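3.2 Closing the incision

The second task in the Holtcombe practice set is the closure of a short, straight incision with a running stitch. We chose it because trainees meet it early and because the faults in a poor closure are easy to name: bites of uneven depth, gaps between stitches, edges that roll inwards, and thread pulled so tight that the tissue puckers. Each trainee closed 6 incisions, spread over two sittings, and each closure was scored by two raters who did not know whose work they were looking at.

Raters marked every stitch for entry point, exit point and spacing, and then gave a single mark for the whole line. A stitch was counted as complete once the needle had passed through both edges and the slack had been taken up. Across the group this gave 3834 complete stitches. A further 101 were started and given up, most often when the needle had turned in the jaws and would not enter the tissue squarely. The starting position is the same for every stitch: the needle is held above the wound with its thread trailing, and the second instrument waits on the other side (Figure 4).

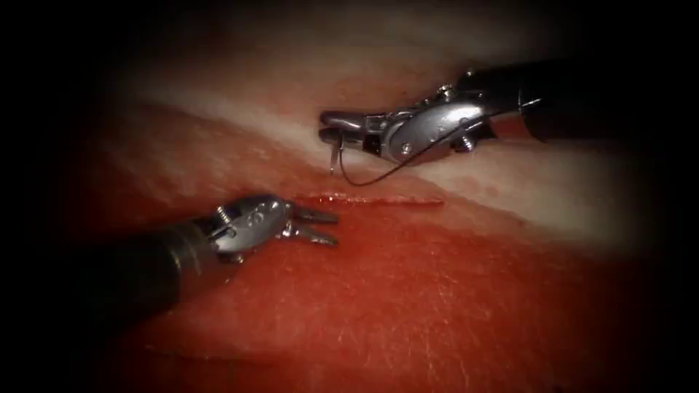
Figure 4. A curved needle held over the incision, with a loop of black thread above the tissue.

Spacing improved sooner than depth. By the third closure most trainees were placing their stitches evenly along the wound, but the bites on the far edge were still shallower than those on the near edge. The raters' notes put this down to the turn of the needle. A curved needle has to be driven round its own arc, and trainees who pushed it straight forward came out too early on the far side. Those who were told this after the first sitting did better in the second, although the difference was small for the last stitches of each line.

Thread handling took up more time than we had expected. Loops of slack fell across the wound and had to be cleared before the next bite, and in 10 closures the thread caught under an earlier stitch and was not noticed until the line was tightened. The Surura scoring sheet has no entry for this. We recorded it separately under "thread faults" and have left it out of the total mark, so that our figures can be set beside those from the earlier Fletimitz trial.

The two raters agreed closely on spacing and less well on tension. Puckering is hard to judge when the edges are already uneven, and we return to this point in Section 5.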